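## Part 3: Setting up your family portal account

Okay, so you've got your enrollment letter from Rorkville and you're ready to get into the parent portal. I put this section together after my own first year of fumbling through it (two kids, two different divisions, one very cluttered inbox), and I've kept it up to date with help from Hongjun Qin in the front office. If something on your screen doesn't match what I've written, trust the screen and then email me so I can fix it.

The portal is called Likau. You'll also see the name Jumton here and there, mostly on the payment pages. Jumton is the billing side and Likau is everything else - schedules, grades, forms, lunch orders, bus sign-up. One login covers both.

### Before you start

Have these next to you:

- The enrollment letter. Your family code is at the top right, under the school address.
- The email address you gave Admissions. It has to be the same one, at least for the first login.
- Your child's immunization record as a PDF or a clear scan.
- A phone that can get text messages.

A laptop or desktop is best for the first time through. The phone app is fine once you're set up, but the upload screens on it are tiny and I've had it lose a half-finished form on me more than once.

### 3.1 Creating the login

1. Go to the school website and click **Families**, then **Portal Login**.
2. Click **First time here?** under the password box. Don't try to guess a password. There isn't one yet.
3. Type in your family code exactly as it's printed, dashes included.
4. Enter your email address and click **Send code**.
5. Check your texts for a six-digit number and type it in.
6. Pick a password and click **Finish**.

You should land on a page with your child's name across the top and a row of tabs underneath. If you have more than one child enrolled, you'll see each name as its own button. Click between them and make sure everybody's there and in the right grade!

**Note:** If both parents want access, each of you needs your own login. Use the same family code both times. Please don't share one login between two households, even if you get along great. The permission forms record who signed, and it gets messy fast.

**Caution:** Three wrong tries at the family code will lock the account. It doesn't unlock by itself overnight (I waited, it didn't). You have to call the office, and in the last week of June the phones are pretty slammed.

### 3.2 Filling in the student profile

This is the long one, so get a coffee. Click your child's name, then **Profile**, and work down the page from the top. The sections with a red dot are required.

1. Check the legal name and the preferred name. The preferred name is what teachers see on their class lists.
2. Add your emergency contacts. You need at least 2, and they can't both be people who live in your house.
3. List everybody who's allowed to pick up your child. Grandparents, sitters, carpool parents, the works.
4. Upload the immunization record under **Health**.
5. Fill in allergies and medications. If there are none, check the **None** box. A blank field counts as unfinished.
6. Click **Save section** at the bottom of each block before you scroll to the next one.

I can't say that last step loudly enough. There's a **Save** button at the very top of the page too, and it looks like it ought to save the whole thing, but it only saves the block you're in. My first year I typed up every contact we had, hit the top button, and lost all but the names.
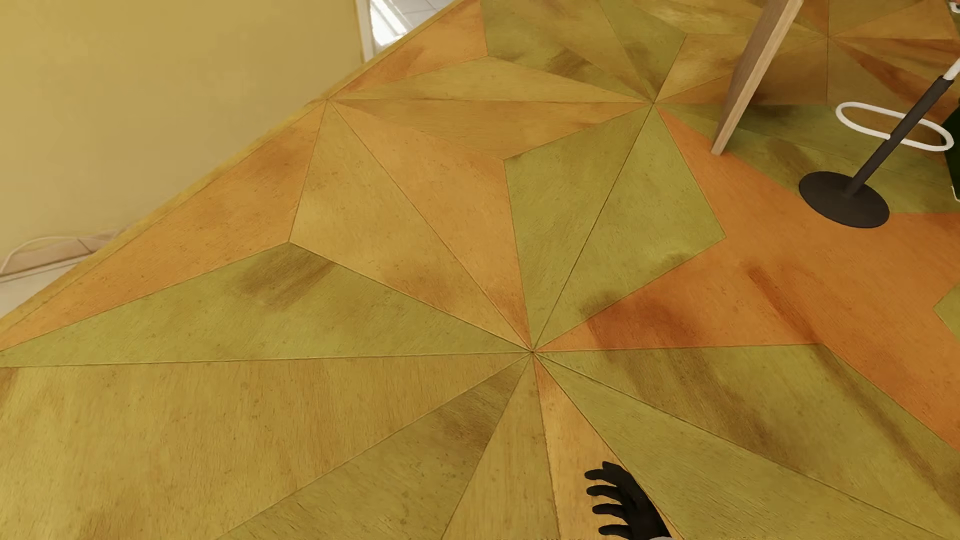
Once every red dot has turned green, click **Submit profile**. You'll get a confirmation email, usually within a few minutes. Hang on to it until school starts. Hongjun tells me the office reviews each profile by hand, so the status will say **Pending** for a while and that's normal.

**Note:** Upper School students who take medicine during the day need a doctor's signature on top of the health page. The form is number 124 in the **Forms** tab. Print it, get it signed, and upload it in the same spot as the immunization record.

### 3.3 Picking activities and sports

The activities tab opens after your profile is approved, so if it's gray, you haven't done anything wrong. When it opens:

1. Click **Activities**, then the season you want.
2. Use the filter to choose Lower, Middle or Upper School. Skip this and you'll be scrolling through everything the school offers.
3. Click **Request** next to each one your child would like. You can request up to 3 per season.
4. Drag them into order, favorite on top.
5. Click **Send requests**.

Requests close on Friday at noon of the sign-up week. Being first in line doesn't help, by the way - placements are all done together after the window closes, so take your time and talk it over with your kid.

Orchestra, jazz band and the spring musical work differently. Those have auditions, and you sign up for an audition slot on the **Arts** page. Malachy Dolan runs that calendar and he's very nice about moving a slot if you ask early.

**Caution:** Any contact sport needs a current physical on file before the first practice. Not the first game, the first practice. The coach's list simply won't show your child's name until it's in.

### 3.4 Setting up payments

Click **Billing** and you'll be handed over to Jumton. It opens in a new tab, so allow pop-ups if nothing seems to happen.

1. Choose a plan: one payment, two payments or monthly.
2. Add a bank account or a card. Cards carry a processing fee, bank accounts don't.
3. Check that the $600 enrollment deposit shows as a credit on the first line.
4. Turn on reminder emails.
5. Click **Confirm plan**.

If the deposit isn't showing, stop there and don't confirm. It's a quick fix for the office before you confirm and a slow one afterward.

You can change your payment method any time, but the plan itself is locked once the first payment goes through. We picked monthly and I've been happy with it.

### 3.5 Books and uniforms

Both are ordered through Ververidis, and there's a link in the **Shop** tab. You do need a separate account for it, sorry. Use the school name in the search box, pick your child's grade, and the full list comes up. Order gym clothes a size up. They shrink.

Used books are fine for every class except the ones marked **Consumable**, which the kids write in.

### If you get stuck

- **No text message:** click **Email me instead** under the code box.
- **Wrong grade showing:** don't edit anything, just call the office.
- **Upload fails:** the file is probably too big. Scan it again in black and white.
- **Child missing from your account:** it's nearly always a second family code. Look for another letter, then use **Add a student** in the menu.

Part 4 covers bus routes and the lunch calendar.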